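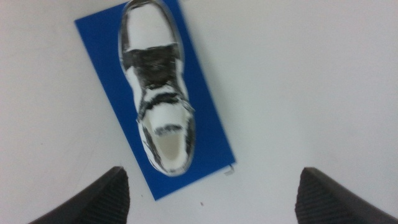

White sneaker with black laces, on the blue mat.

29 May 2025

I finally dealt with the shoes by the front door. When we moved into the place on Escobedo there was no hall closet, so everyone kicked their shoes off wherever they landed and by winter you had to step over a pile to get to the kitchen. I put up with it for longer than I should have.

The first thing I bought was a rack from Jinent, the three-shelf one. It was fine for flats and sandals but the shelves are tilted and anything with a heavier sole slid off the front. I moved it to the garage in September and it holds paint cans now.

What I have settled on is mats. Plain, smooth ones in royal blue that wipe clean with a dishcloth. I wanted gray, but the store only had blue, and against a white floor the blue is easier to find in the dark – I get up early, so this matters to me.

The rule is that shoes worn this week stay on a mat and everything else goes in a box in the bedroom. White shoes get wiped before they go in the box. I use a damp cloth with a little dish soap, then an old toothbrush along the edge where the sole meets the upper. I take the laces out if they are white and leave them in if they are black. Insoles come out overnight.

I tried the Tevel cleaning foam too. It works about as well as dish soap and costs more, so I won't buy another can.

The boxes are from Cevberg, clear with a drop front. They stack four high before they start to lean. I would get the larger size if I were doing it over, as my winter boots only fit lying down.

Still to do: the kids' cleats, which are out on the back step, and a hook for the shoehorn. I also have a pair of running shoes with 400 miles on them that I keep meaning to throw out – they are in a bag by the garage door for now.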